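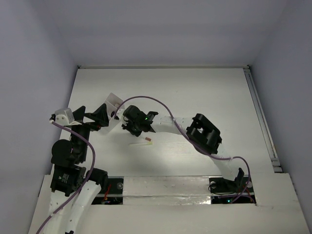 According to the first person in the shop to read our proposal, two arms would give us twice the trouble of one and we should expect to spend the semester on cables. We wrote this down at the time under "Unhelpful Feedback." It has since been moved to "Findings."

## 1. What we set out to do

The Kurnero project is a two-arm bench cell for putting small objects into an open container. A person can do this without looking up from a sandwich. Our goal was for two arms, driven by hand first and by a learned policy later, to do it on a table in the Calcombe shared workshop, using parts we could afford or borrow.

The left arm looks after the container. The right arm fetches. That division of labor came out of week two, when both arms were allowed to fetch and spent most of their time fetching each other.

## 2. The build

The table is white and walled in on three sides. We had planned on bare plywood and no walls, and then found that the policy took a keen interest in people walking past. Plain walls fixed most of that. The white tabletop brought its own problem, a patch of shine toward the front, and pale objects lying in it are hard for the overhead view to find.

Each gripper carries its own camera module. The purple cables were the only ones in stock long enough, and they turned out to be the best accident of the project: against black joints and white links you can always see where the slack is. They are tied along the links. Our first routing had no slack at the wrist and pulled its connector out on every full rotation. Our second had so much that the gripper picked up its own cable, correctly and with good form.

The electronics sit in recesses in the front ledge. The strip between them is covered with clear film, wrinkles and all. A proper cover was drawn, approved and never cut.

Control runs on Pornar, a small motion package written by students two years ahead of us and documented by no one. The calibration routine follows the Kälin method from our course notes, which assumes a rigid mount. We now have a rigid mount.

## 3. Results

We recorded 1,308 attempts by hand control. After throwing out the ones where the operator sneezed, gave up or drove into a wall, we kept 1,000 for training. The other 308 are on the shared drive for anyone studying despair.

The finished policy was then run 86 times over two evenings and once on a Wednesday morning, when the light was different and so were the results. Blocky things went in well. Thin, stick-like things lying flat did not, and the right gripper tended to push them along the table with great patience until they reached somewhere worse.

The most common failure was timing. The left arm would adjust the container at the moment the right arm let go. We added a hold signal in the last week, and it helped, although the left arm now sometimes holds well after everyone else has gone home.

## 4. What we would change

- Cable routing before anything else, including the name
- A matte tabletop
- Fingertips with more grip for flat objects
- The front cover, cut this time
- Comments in Pornar, starting with the file called `final_old_use_this`

The total came to 711 dollars, not counting the arms, which were on loan and go back in March. The table stays.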